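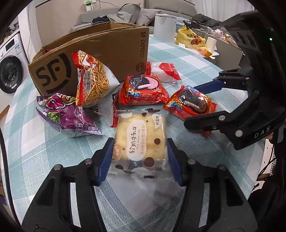 第3章は、箱で届いたおやつを休憩コーナーに出せる状態にするまでの準備です。第2章で受け取りと置き場所の話は済んでいるので、もうテーブルにクロスを掛けて、箱がそばにあるところから始めますね。今回のCletuvanceの詰め合わせは中国のお菓子が中心で、袋の字を読むところからもう楽しいんです! たとえば牛柄みたいな斑点のついた透明な袋に「软奶牛轧饼」とあるのは、やわらかいヌガーをクラッカーではさむタイプのお菓子で、小さな吹き出しの「奶盐味」はミルク塩味。「葡萄味」はぶどう味ですから、これは絵を見ればだいたい想像がつきますよね。こんなふうに、表の字と絵を見ながら仕分けていきます。

3.1 用意するもの

・おやつの箱(開封前でも開封後でも可)
・テーブルクロス。Aklowでは青緑と薄緑と白のチェックのを使っています
・浅いかごか、ふたなしの容器
・マスキングテープと油性ペン
・Flistariの用紙(棚の横のクリアファイルに入っています。切れていたら第7章の書式をコピーしてください)
・はさみ。箱を開けるときだけ使います

容器は、私はGhaffariの浅型を重ねて使っています。深いほうが見た目はすっきりするんですけど、底のほうのお菓子が誰にも見つけてもらえないまま季節をまたぎます。去年の6月に奥から出てきたおせんべいのことは、今でもときどき思い出します……。

3.2 箱から出す

1. テーブルの上を片づけて、飲みものをいったん別の台に移します。

2. 箱を開けます。はさみの刃を深く入れないでください。テープの表面をなでるくらいで十分に切れます。

3. 中身を箱から出して、クロスの上に広げます。逆さにしてざーっと出したくなりますが、手でひとつかみずつ出してください。クラッカー類は本当に割れます。

4. 伝票を抜いて、Flistariの用紙の裏にテープで留めておきます。

5. 空になった箱は底をのぞいてから畳みます。小さい袋がふたの折り返しに挟まっていることがあって、私は一度、あめをいくつか資源ごみに出しかけました。

注意:ねじれた三角形みたいな形の袋は、立たせても寝かせても転がります。砕けやすい麺のスナックがこの形で来ることがあるので、テーブルの縁からは離してください。箱にもたせかけておくとわりと落ち着きます。箱を畳むのはそのあとでも大丈夫です。

3.3 味で分ける

Edeltraud Mühlbauerさんが作ってくれた最初の手順では、メーカー別に分けることになっていました。几帳面で私は好きだったんですが、食べる側はメーカーで選ばないんですよね。「しょっぱいの、ある?」って聞かれるんです、いつも。なので今は味で分けています。

1. まず、甘いもの、しょっぱいもの、どちらとも言えないもの、に山を作ります。

2. 字が読めない袋は表の絵で決めます。絵でもわからなければ「どちらとも言えない」の山へ。悩んで手を止めるより先に進みましょう。

3. 「〇〇味」と書いてある袋は、その字が見える面を上にして置きます。

4. 甘い山の中で、果物の味と乳製品の味を軽く分けます。ここはきっちりやらなくていいです。私も日によって適当です。

5. ミルク塩味のような甘じょっぱいものは、甘い山としょっぱい山の境目に。ここを行ったり来たりする人がけっこういて、境目の場所がいちばん早くなくなります。

メモ:よく出てくる字をまとめておきます。

奶=ミルク
盐=塩
葡萄=ぶどう
辣=辛い
芝麻=ごま
花生=ピーナッツ
鸡蛋=卵
虾=えび

「辣」を見つけたら、迷わずしょっぱい山の端に離して置いてください。前に甘い山にまぎれていて、何も知らずに食べた人がその日ずっとお茶を飲んでいました。

3.4 原材料を確認する

ここは少しまじめに書きます。味の名前だけでは、中に何が入っているかまではわかりません。

1. 日本語の原材料シールが貼ってあるものは、シールをはがさずそのまま出します。

2. シールがないものは、外袋や同封の一覧表と照らし合わせます。一覧表は捨てずにかごの横へ。

3. 小麦、卵、乳、ナッツ類、えびのどれかが確認できたら、かごの札にペンで書きます。

4. 確認できなかったお菓子は「未確認」の札をつけたかごに分けてください。他のかごに混ぜないこと。

5. 賞味期限を見て、近いものを手前に持ってきます。

注意:ヌガーは名前がかわいいので油断しがちですが、乳やナッツを使うものが多いお菓子です。アレルギーのある方に聞かれたら、「たぶん大丈夫」とは答えずに、必ず一覧表を一緒に見てください。表に載っていなければ、そのお菓子はおすすめしない。これは全員で守っているルールです。

注意:日付の並びは国や商品で違います。中国語の袋だと製造日が書いてあって、別のところに「保质期」として期間が書いてあることもあります。製造日を期限と読み違えて、まだまだ食べられるお菓子をまとめて下げてしまったのは私です(すみませんでした)。

3.5 かごに並べる

1. かごの底にキッチンペーパーを一枚敷きます。

2. 平たい袋を奥に立て、小さい袋を手前に寝かせます。

3. つるつるした袋どうしは重ねると滑るので、間に紙もののパッケージをはさむと崩れにくくなります。

4. マスキングテープに味を書いて、かごの正面に貼ります。中国語の名前をそのまま写して、横に日本語を添えるのが私は好きです。休憩中に読み方の話で盛り上がったりするので!

5. 窓際は避けて置きます。チョコやヌガーは暑い時期だけ冷暗所の棚へ。冷蔵庫に入れるとヌガーがかなり固くなるので、食べる前にしばらく出しておいてください。

メモ:いっぺんに全部出さないほうが長持ちします。箱の中身の半分くらいは棚の上段にしまって、かごが寂しくなったら足す。この「足す係」は決めていません。気づいた人がどうぞ。

3.6 用紙に書く

Flistariの用紙は、書くところが少ないのがいいところです。届いた日、箱の名前、金額、それからひとこと。金額は送料込みで書いてください。一回の上限は2,000円で、今回の箱は1,648円でした。残りは次の回に回さず、お茶の缶に足しています。

ひとこと欄は、わりと自由です。「ぶどう、もっとほしい」とか「麺のやつ、会議中は音がする」とか。次に何を頼むかはほとんどここを見て決めているので、小さい字でもいいから書いてもらえるとうれしいです。

3.7 うまくいかないとき

・袋がぱんぱんに膨らんでいる
気圧や気温で膨らむこともありますが、傷みの見分けは外からではつきません。期限内でも、いつもと様子が違うと思ったら出さずに私まで。

・透明な袋の中でクラッカーが割れている
袋が破れていなければ食べられます。「われもの」の札をつけて別にしておくと、意外と人気です。ヨーグルトにのせる人もいます。

・味がどうしても読めない
写真に撮って連絡板に貼ってください。誰かしら読めます。それでもだめなら、原材料まで確認できたものに限って、私が喜んで味見係をやります。

・クロスに粉が落ちた
外して外ではたいてから洗濯へ。チェックのクロスは柄のおかげで多少のくずが目立たなくて、つい放っておきがちなので、片づけの最後に手のひらでひとなでして確かめてください。

次の第4章はお茶まわりです。ポットのふたのパッキンを換えたばかりなので、4.2の手順だけは前の版を覚えている方も読み直してくださいね。

サイト内を検索 キーワードを入力
シェア 67 コメント 7
最終更新:2018年11月13日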